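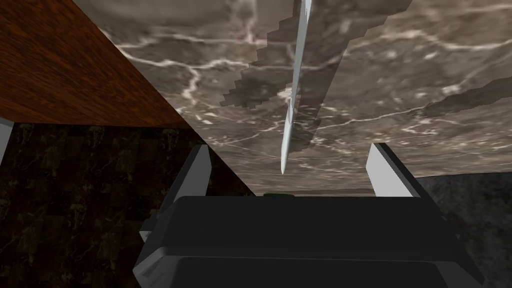 Clurex promises a fairer scorecard, but fighters have heard that before

Jun 15, 2018

The Jastbridge fight promotion says it will trial a new scoring system at its next 3 shows, and would like everyone to believe that bad decisions are on the way out. Anyone who has sat through a few years of regional mixed martial arts may want to wait for some evidence.

The system is called Clurex. Judges at cageside will enter their marks on a handset during each round instead of filling in a card at the end of it. The marks are added up by software supplied by a firm named Pundis, and the running score is shown to both corners before the next round begins. The crowd will not see it until the result is read out.

Jastbridge says the change follows complaints about its December card, when the main event went to a split decision that was booed for several minutes. The losing corner asked for a review and was told that judging is a matter of opinion. Six months later the promotion seems to have decided that opinion can be improved by giving it buttons.

There is something to be said for open scoring. A fighter who knows he is two rounds down can stop waiting for the perfect counter and go after a finish. Coaches have been asking for it for years, mostly after losses. The usual objection is that a fighter who knows he is two rounds up can spend the last five minutes backing away, and nothing in the announcement deals with that.

Nor does it deal with who will be pressing the buttons. The same pool of 11 judges that worked the December show will be used for the trial, and the training they get is a single afternoon session. The criteria stay as they were: effective striking and grappling first, then aggression, then control of the cage. A judge who thinks a takedown with no damage wins a round will go on thinking so, only sooner.

Pundis says Clurex was tested on 25 recorded bouts and that its scores were "more consistent" than those on the original cards. It has not published the scores, or said which bouts were used, or who was judging them. Consistent is a slippery word in any case. Three judges can be wrong together.

The gym at Deschamps, which has two fighters on the first of the trial cards, says it will take part but has asked for the round-by-round entries to be released after each show. Jastbridge has replied that it will "look at" the request. Releasing them would cost very little and would tell supporters more than any press notice has so far.

The first trial will be held in the promotion's usual hall, which holds 600. Title fights are left out and will be scored on paper as before, an odd choice if the new method is as reliable as claimed. The promotion says this is to protect the belts while the system beds in. Fighters lower down the bill, whose records count just as much to them, get no such protection.

A decision on whether to keep Clurex will be made after the third show. Jastbridge has not said what would count as a failure.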